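Laying Out a Table for Small Metal and Clear Parts

By Huw Humphreys
Updated Jul 20, 2026
Filed under: Bench setup

This procedure covers a framed table used for handling short metal cylinders, clear plastic rings and similar parts. It assumes one work surface, one slotted box and one or two open containers. The layout is the one used on the Soltow table and fits the smaller Parry table with no changes.

Before you start

Clear the surface completely. Wipe it with a damp lint-free cloth and let it dry. Check that the corner brackets on the frame are tight. Replace any missing screws before loading the table.

Choosing the surface

Use a dark, matte, single-color surface. Blue works well. Polished metal reads as a bright stripe against it, and the rim of a clear part shows as a thin line. On white or bare wood the same rim is easy to miss. Avoid patterned mats and anything with a printed grid.

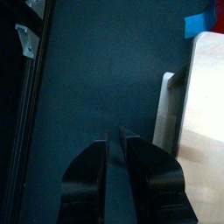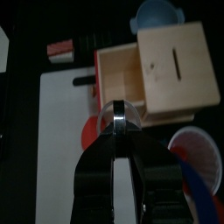 2 min read

Placing the containers

1. Put the slotted box down first. It is the largest item, and everything else is placed around it. The plywood one in the second photo has an open compartment beside a raised panel with a narrow slot. Turn the box so that the slot and the compartment can both be seen from the working side.

2. Empty the compartment and check the floor and the corners. Small parts collect against inner ledges.

3. Set the bowl behind the box. Leave enough clearance to lift it straight up by the sides.

4. If you use a white tray or box, keep it to one side. A flat white top throws glare under direct light. Move the lamp until you can read the edges of the top.

5. Leave a clear strip along the frame rail. Parts that roll stop there, and dark ones are hard to find against a black rail.

Handling the parts

Hold short cylinders upright, by the sides. Check thin clear pieces for cracks before putting them down, and store them apart from metal. Test one part of each type in the slot before sorting a batch. If it binds, do not force it. Check the slot for splinters and sand along its length with 500 grit.

Revision notes

The February version of this page placed the bowl in front of the box. It blocked access to the compartment and was moved. Box dimensions for the Dronen table are listed on its own page.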